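Notebook, Bendberg puppet shop
February 4, 2018
Entry by Radoslava

Big day on the holiday special, so this is long. Skip to the bottom if you only want the to-do list.

First, the stag walks. He really walks! Bakari and I ran the whole snowbank shot this morning with the new ankles, all 1082 exposures of it counting the two false starts, and when we played it back I made a noise that brought Jad in from the hallway. Drandik has been gliding for months. He went along like a teapot on a string and we kept telling ourselves it was charming, kind of old-fashioned, the way the TV specials we grew up on had a bit of slide in them. Then you see him put a hoof down and have the weight go through it and there's no going back to the teapot.

What changed in the ankles: the old ones were a plain twist of aluminum wire, doubled, run straight down into the foot. The new ones have a tiny ball joint with the wire stopping above it, and the foot is a separate piece with its own tie-down hole. Jad drilled the hole farther forward than the drawing called for, under the toe, so the heel can come up while the toe stays pinned. That was his idea and it's the whole trick. I had it under the middle of the foot on the drawing and would have argued for it. Glad I was out sick.

Exposure pattern for the walk, so I don't have to work it out again: on twos for the body and head, on ones only for the foot that is landing, and hold the landed foot for three before the knee gives. Bakari wanted to try the entire thing on ones. We did a short piece that way and it looked oily. He agreed after the second look and was very good about it considering how long it took him.

Antlers. Still too heavy. The head droops between exposures, not a lot, but on playback you get a slow nod as if Drandik is agreeing with the narrator about everything. For the long conversation with the lamplighter that's a problem. Options I can think of: hollow them, recast in something lighter, or a thread from above. I hate the thread. We'd be painting it out until September. Going to try carving a spare set out of balsa and see if it takes the same paint. If the balsa set holds up to handling, Afaf says she'd like to keep the cast pair for the storybook opening, where he is only standing still.

Now the lamplighter. Awwad is the narrator, he opens the show and closes it, and he has to carry more talking than everyone else put together. We have 21 mouths for him at the moment. They are replacement mouths, stick-on, kept in the tackle box with the sound written under each one. Read through the first song with Majdi's scratch vocal and found that the "oo" and the "w" are so close that we keep grabbing the wrong one, and it makes no difference at all on screen. Retire the "w." On the other hand we badly need a halfway smile. He goes from mild interest to total joy in one step and it's alarming.

Majdi's scratch vocal, by the way, is lovely. He insists it's only there for timing and that we'll get a proper singer in. I would like it on paper that I think we should leave it alone. There's a crack in his voice in the verse about the empty road and I got goosebumps at the bench with glue on my fingers. Afaf agrees with me. Jad says he'd have to hear it against the strings before he has an opinion (typical, and fair).

Story notes from lunch, before I lose them. The old outline had Awwad telling the children the entire history of the first winter in one go, with the children cutting in whenever we needed a breather. Afaf's new version has him get it wrong. He tells it the way he's always told it, with the stag as the hero, and it's the smallest child, Pasis, who keeps asking what the grandmother was doing all that time. He doesn't know! He has to make something up, and then later we see what she was really doing, and it's far better than what he made up. I love this so much. It gives the second half a reason to exist. It also means the grandmother needs a real puppet with a real face, and up to now she has been a shawl on a stand. 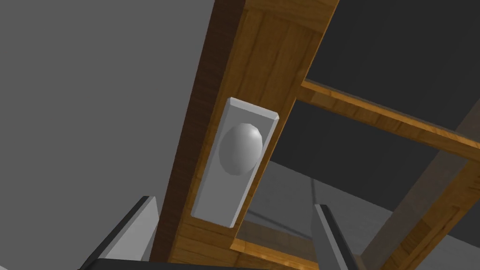

Computer rendering: white knob and backplate.

Grandmother puppet, first thoughts. Same height as Awwad without the hat. Hands matter more than anything, she's always doing something with them, so I want wire in each finger and foam latex over it, the good batch. Head carved, not cast, so we can get those deep lines around the eyes. I'd like to keep replacement mouths away from her altogether. She barely speaks. Give her two sets of eyelids and good eyebrows and let her look at people. Bakari mentioned that a character with no mouth changes next to a character with that many will look like she's from another film, and I see what he means, but I think it could work in her favor. Test both in the kitchen set when it's dry.

Snow. We've been through salt, baking soda, and the craft-store flakes. Today was baking soda over batting and it's the best so far for the ground. It takes a hoofprint and keeps it. The trouble is it keeps my sleeve print as well, and there is one spot in the back third of the shot where the snow breathes because I brushed it between exposures and didn't notice. I've decided I can live with it there. For the roof of the lamp house I'd still go with salt, it sparkles more and I don't have to lean over it.

Falling snow is a separate headache. Jad shot a pass of flakes on glass, moved by hand, and it has a wonderful jitter to it. Laid over the walk it's too busy, your eye goes to the flakes. Laid over the empty road before Drandik comes in, it's perfect. So use it there, thin it out as he enters, and have it almost gone when he stops. He's going to try this tomorrow with a slower pass.

Lights: the blue gel on the back lamp is fading along one side where it sits closest to the bulb. Swap it before the next long shot, and swap the spare too, they came from the same sheet. I compared the first and last exposures of the morning side by side and there is a tiny warm shift. You'd have to know to look for it. I know to look for it.

Song two is still missing a middle. Majdi has a verse and a chorus and then eight bars of humming marked "sleigh business." We'd like to keep at least part of the humming. Everyone was humming it by the afternoon, including the man who came about the radiator.

For whoever is on the bench next:

Balsa antlers, one pair, left one first because it's the one facing us in the conversation.
Halfway smile for Awwad. Maybe a lopsided one as well while the mold is open.
Take the "w" mouth out of the box and put it somewhere I won't find it.
New blue gel, both lamps.
Tighten the left hip on Drandik, it was beginning to give by the end of the shot. Quarter turn, no more.
Cover the snowbank with the plastic tonight. Do not lift the far corner, the stag is still tied down and I want his last pose for the start of the next shot.
Ask Afaf for the new pages with the grandmother scenes. She has them in pencil and has promised to type them up.

The playback is on the shared drive under today's folder, the second file. Watch it with the sound off first, then with Majdi's song underneath. The third step lands right on the downbeat and we didn't plan that.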